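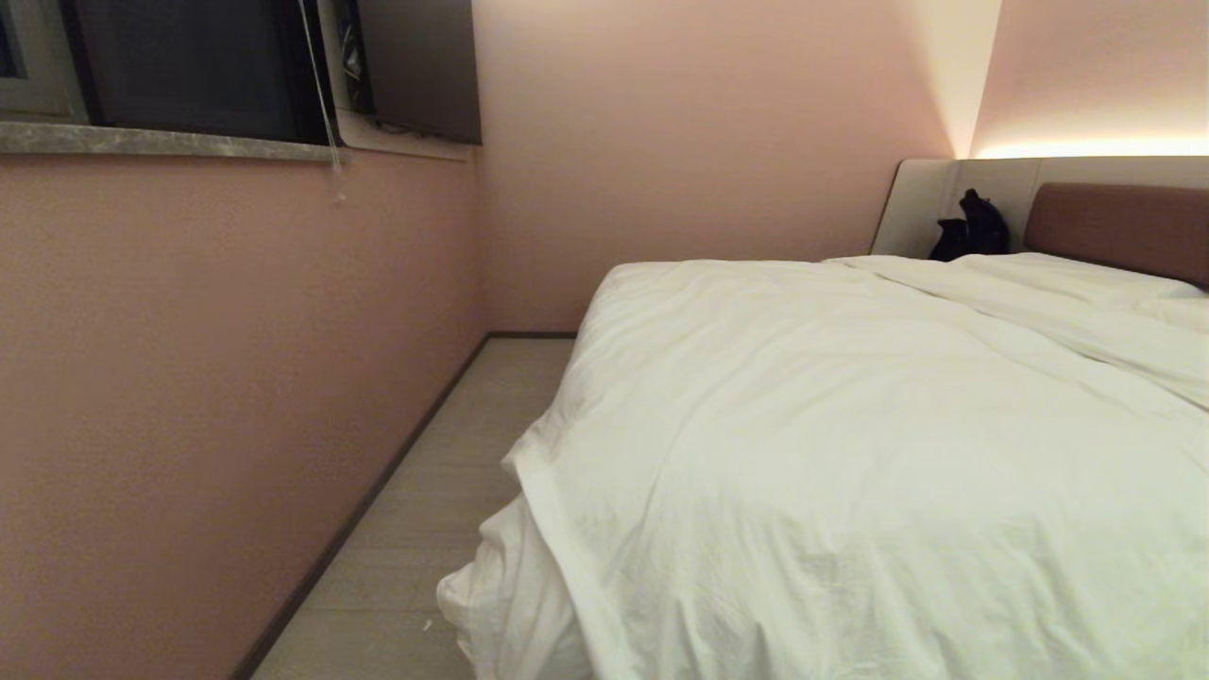
Bed-Making Tips From a Student Robot Club (And Which Ones I'd Keep)

Every February the household tips pages fill up with clever ways to make a bed. This year I got mine from the Plellwood student robotics club, where a team spent most of a semester trying to teach a machine to straighten a duvet. I went in doubtful that a robot had anything to teach a person about bedding. I came out still doubtful about the robot, but I have changed how I do a couple of things.

The team's project is called Pokska. Banafsheh Talebi runs the class side of it and Nayara Fontes does most of the practical work. Their entry is for the Meireles round, the one where each team gets a real bedroom and a time limit of 8 minutes.

Tips worth stealing

Start at the foot. The students tried starting at the pillows for weeks because that is how most of us were taught. Pulling from the head end drags the whole duvet up and leaves you with a short foot and a pile under your chin. Set the two bottom corners first, then walk the rest up.

Find the corners before you pull anything. Fontes has a rule that you don't tug on a duvet until you can touch a corner of it. A rumpled white duvet on a white sheet is hard for a camera to read, and it isn't that easy for me at six in the morning either. Run your hand along the edge until you hit the corner seam.

Lift, then lower. Dragging makes diagonal creases. If you lift the edge a little way and let it drop, some air gets under it and most of the wrinkles go by themselves. The club calls this a puff. My grandmother called it making the bed.

Fix the side by the wall first. In a narrow room you get one good side to work from and one bad one. Do the bad one while you still have patience. If you only have a strip of floor to stand on, pull the duvet a hand's width too far away from you and then bring it back.

Clear the bed. Bags, chargers, yesterday's sweater. A bag left up by the headboard will hold down one edge of the pillows and you'll wonder why that side won't lie flat. The Pokska code treats anything dark on the bedding as an obstacle and steers around it, and I think that is the wrong lesson. Pick it up and put it somewhere else.

Look at the hanging edge from the floor. Crouch down once. If one corner is close to the boards and the next one is way up on the mattress, the duvet is crooked, however good it looks from above. Sebastião Frota, who is on the scoring side, measures this with a tape. You can do it by eye.

Tips I'd skip

Marking the duvet. One student sewed colored thread onto each corner so the camera could find it. It did help the software. It also means sewing on every cover you own, and the marks came up fuzzy after 2 washes.

Turning the lights all the way up. The team likes bright light from overhead and no glow from the headboard, since a strip light throws shadows into the folds and the program takes some of them for edges. Fine for a contest. I'm not changing my bedroom lamps to make a bed.

The flat-as-paper finish. Contest scoring rewards a surface with no ridges in it. A duvet is a bag of filling and it's going to have ridges. If it covers the mattress and the pillows are where you want them, stop there.

Buying a robot for this. I asked what the parts came to and was told a little over $2,000, with the arm on loan from another department. Reinaldo Barros, whose kid is on the team, said he'd have settled for the kid making his own bed.

About that success rate

The poster in the hallway at Plellwood says Pokska has logged 227 finished beds. I asked what finished meant. It means the program reached its last step and stopped. It doesn't mean the bed was made. Talebi was straightforward about this when I pressed, and to her credit she wants the students to rewrite the poster before Meireles. I'd like to see how many of those beds she would put a guest in.

Everaldo Lopes wrote to say I was unfair to the Postudside team last year when I called their pillow sorter a toaster with ambitions. He may have a point. It did sort pillows. It took most of an afternoon.

Quick order for a tight room

Clear the bed. Pillows off. Bottom corners set. Wall side up. Near side up. One puff. Pillows back on. Check the hang.

Next month, fitted sheets. The club has no plans to try those.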